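Office diary, General Manager's desk
Satti Freight Services, Fleltstead branch
June, 6:40 a.m.

The Board has asked that a diary be kept at this desk through the changeover to the Dretetthorpe depot, and that entries be made available to staff afterwards. I have undertaken to write each one before the close of business. Today's is being started early, as the first linehaul was due at the gate at six and arrived at twenty past, held up by roadworks on the northern approach.

The load was mixed freight for three consignees, all of it booked under the old account structure. Konrad Kofler received it at bay 2 and reported the seals intact and the paperwork in order, with one exception: the dangerous goods declaration for the paint consignment carried last year's emergency contact. The driver had been given the form by the shipper and could not have known. The consignment was placed in the segregated area pending a corrected declaration, which the shipper's office sent through at 8:15. It was released to the afternoon run.

I record the matter in some detail as it is the second such form from the same shipper since Easter. Liesl Brunner will write to them in the company's name, enclosing the current template and asking that earlier copies be withdrawn. The letter is to be courteous. They have been a customer for many years and their volumes through the winter have kept the southern service viable.

9:30 a.m.

Operations meeting. Present were Ursina Lüthi, Corina Steiner, Konrad Kofler, Liesl Brunner and myself. Fabian Baumgartner joined by telephone from Dretetthorpe.

Mr Baumgartner reported that the dock levellers at the new depot have been commissioned and that the concrete apron has been accepted by our engineer, subject to a repair at the eastern drain. Line marking is to follow once the apron has been cleaned. He asked for a decision on the direction of traffic through the yard. The original drawing has vehicles entering from the highway side and circulating clockwise, which places the driver on the inside of every turn but requires B-doubles to reverse blind to the two end docks. Ms Lüthi was in favour of reversing the circulation. Mr Kofler was opposed, on the ground that the weighbridge would then be reached after loading bays instead of before them, and an overweight vehicle would have to travel the full circuit again.

The discussion was lengthy and I did not bring it to a vote. I have asked Mr Baumgartner to have both layouts driven by one of our own drivers with an empty combination, and to let us have the driver's view in writing. It would be improper to settle the question around a table at Fleltstead.

Ms Steiner presented the position on storage charges. At present we allow 30 days free of charge on palletised goods held for forwarding, a term carried over from the Trerkance contract and extended over time to customers who never asked for it. She proposed 20 days for all new accounts, with existing customers to keep their present term until their agreements fall due. This was adopted. I noted my own reservation, namely that our smaller importers are the most likely to be caught by it, and that they are also the least likely to read the notice. Ms Steiner will telephone each of them before the notice is issued.

11:50 a.m.

A visit from the Trerkance people, who had asked to walk through the warehouse before signing for another term. They were chiefly interested in the temperature records for the confectionery lines and in our arrangements for public holidays. Both were answered to their satisfaction, as far as I could judge. Their manager remarked upon the condition of the racking in aisle four, where an upright has been struck by a forklift and bears a plate repair. I explained that the repair had been inspected and tagged, and showed him the tag. He wrote the number down, which I thought quite correct of him.

They were offered lunch and declined, having a flight to meet. The sandwiches were taken across to the drivers' room.

2:10 p.m.

Claims. There are four open at present and I have gone through the files with Ms Brunner. Two are plainly ours and should be paid without further correspondence. One concerns a pallet of ceramic tiles, described on the consignment note as "hardware" and packed with no edge protection; we shall reply that the carrier's conditions apply, and offer a goodwill credit against the next booking. The last is a matter of short delivery, 2000 cartons having been signed for in good order at the receiving dock and the shortage notified nine days afterwards. I have asked for the tally sheets from both ends before we take any position. It has been my experience that such differences are more often found in the counting than in the carrying.

Ms Lüthi came in at this point with the revised roster. The night shift at Dretetthorpe will begin with volunteers from Fleltstead, who will receive the travelling allowance for the first quarter. She has had more names than places. The allocation will be made by length of service, and those who miss out will be told in person.

3:45 p.m.

A short session on the transfer of records. The consignment files for closed years will go into archive boxes and remain at Fleltstead. Current files go with the customer teams. Ms Steiner asks that nothing be boxed in the last week of the month, while invoices are being raised, and I have agreed to this.

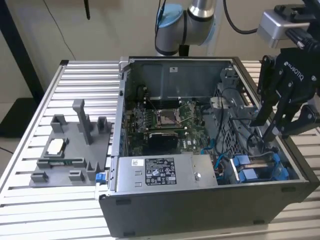 The bonded store was then considered. The licence attaches to the premises, and accordingly a fresh application is needed for Dretetthorpe. Mr Baumgartner has lodged the site plan and the statement of security arrangements. Until the licence is granted, all goods under customs control will continue to be received at Fleltstead, even where the consignee lies closer to the new depot. This will mean some doubling back by our vehicles and the cost is to be borne by the company. I do not wish to see it appear on any customer's invoice under any description.

Ms Brunner raised the matter of signage. The highway board at Dretetthorpe still shows the former occupant, and two carriers have driven past the gate this week. A temporary banner will be hung on the fence tomorrow morning.

5:30 p.m.

Mr Kofler reports the afternoon run away on time, the paint consignment included. The southern service left with space for six pallets, an improvement on last month, although still short of what we had hoped for at this time of year.

Mr Baumgartner telephoned as I was putting on my coat. A driver has been found for the yard trial and will attend at seven tomorrow, weather permitting. Rain is forecast for the coast. I shall drive down myself, and have asked Ms Lüthi to take the morning meeting in my absence.

Gate locked at 5:55.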